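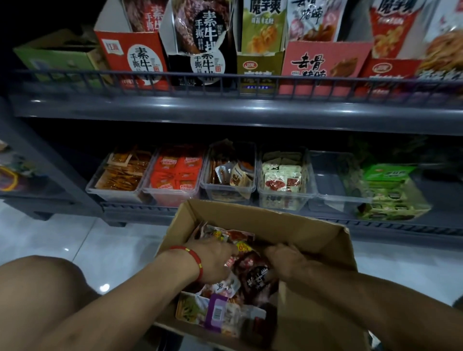 # Shelf Position and Impulse Purchase in Small Grocery Stores

Final project report, Retail Studies
Submitted August 6, 2023
Supervisor: Séverine Charpentier

## 1. Purpose of the Study

This report examines whether the height at which a packaged snack is displayed affects the likelihood that a shopper will buy it without having planned to do so. The question has been studied at length in large supermarkets. Small grocery stores have received less attention, although they account for a considerable share of everyday food shopping in Jellbridge, where the fieldwork was carried out.

The study was limited to packaged snacks sold at room temperature. Drinks, fresh food, and items kept behind the counter were left out. Price was not treated as a variable, and only products that kept the same price during the entire observation period were included.

## 2. Background

Existing writing on store layout generally holds that products placed at eye level sell better than those placed near the floor. Two explanations are usually offered. The first concerns visibility: a shopper who is not looking for a product will notice it only if it falls within the normal line of sight. The second concerns effort, as bending or stretching may discourage a purchase that was never strongly intended.

Neither explanation can be carried over directly to the small store. Aisles are narrow and shoppers stand close to the shelf, so the lowest rows are often hidden by the shopper's own basket or by the person in front. Regular customers also know the layout well and may walk straight to a familiar product wherever it is kept.

## 3. Method

Observation took place in November at two stores, Stinico and Thammasiri. Both owners gave written permission. Observations were made in sessions of 90 minutes, divided between morning and late afternoon, with the same shelf section used each time.

Each shelf section was divided into three zones: high, middle, and low. A visit was recorded when a shopper stopped in front of the section, and a purchase was recorded when an item from it was paid for at the counter. In total, 1580 visits were recorded, of which 884 took place at Stinico.

Short interviews were then held with 30 shoppers who had bought at least one snack. They were asked whether they had intended to buy it before entering the store, and whether they could recall where on the shelf it had been. Names and ages were not collected.

## 4. Findings

At Stinico, the middle zone produced more unplanned purchases than either of the others. This agrees with the general view described in Section 2. The low zone performed poorly in both stores, and several interviewed shoppers said that they had not noticed it at all.

The results at Thammasiri were less clear. Unplanned purchases were spread almost evenly between the high and middle zones. The store's high zone is lower than the one at Stinico — a difference that was measured only after the first week — and the two zones may therefore not be fully comparable.

Recall was weaker than expected. Many shoppers could describe the color of the package but could not say which row it had come from. Some named the wrong side of the aisle.

## 5. Limitations

The purchase record depends on the observer following an item from shelf to counter, and during busy periods this was not always possible. Visits that could not be followed were removed from the data.

The interviews relied on shoppers' own accounts of their intentions. A shopper may prefer to describe a purchase as planned, particularly when speaking to a stranger.

A separate display known to the staff at Stinico as the Window was refilled on an irregular schedule and was excluded from the analysis. Its effect on sales from the main shelf is unknown.

## 6. Recommendations for Further Work

A later study should measure shelf heights before observation begins and define zones by distance from the floor. It would also be useful to exchange the products in the high and middle zones halfway through the period, so that the appeal of a particular product can be separated from the effect of its position. Both store owners have indicated that they would consider such a change outside the holiday season.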